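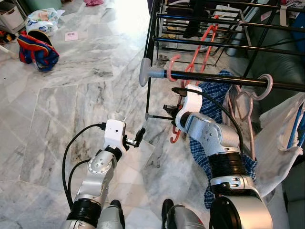
*Both arms at the drying rack, hangers task.*

# Rack and hangers – README

Hello! I look after this folder for the laundry and housekeeping team at Stovbridge, so if something in it is wrong, that's me. Last edited 5th August.

## What's in it

- `rack/` – 50 runs at the black drying rack, both arms working
- `floor/` – 18 runs of picking things up off the floor
- `notes/` – what the staff wrote afterwards, typed up by Wing-sze Man (spelling left as it was)

Each run has the head view, both wrist views and the joint readings. Brastum supplied the arms and Privton did the wiring, so cable questions go to them and not to me, please!

## What it's for

We want the robot to take over the hangers and the low rails – all the bending, basically. Folding stays with people for now. So does anything with a fringe, and so does deciding what needs a second wash.

## What's changed for us

I've done this job for 15 years and I was properly grumpy about the whole thing to begin with. My back is better, I'll give it that. The odd bit is the waiting: you start it off, go and do the beds, then come back and sort out whatever it's left. Yao-tsung Kan likes that and I still don't, much (I'd sooner finish one thing before I start another). We've lost a fair bit of chatting over the rack too, and several people say so in the notes. Do read those before you read the numbers.

Nobody's hours have been cut. The rota gets looked at again in September and I'll put the new one in `notes/`.

## Known problems

- Thin hangers get pinched at odd angles
- Runs with bright patches on the floor are tagged `glare`
- 2 runs in `floor/` have no left wrist view

## Using it

Fine for anyone at Stovbridge or Thaweesak. Anybody else, ask me first. Please don't take staff comments out of `notes/` and quote them without checking with Wing-sze.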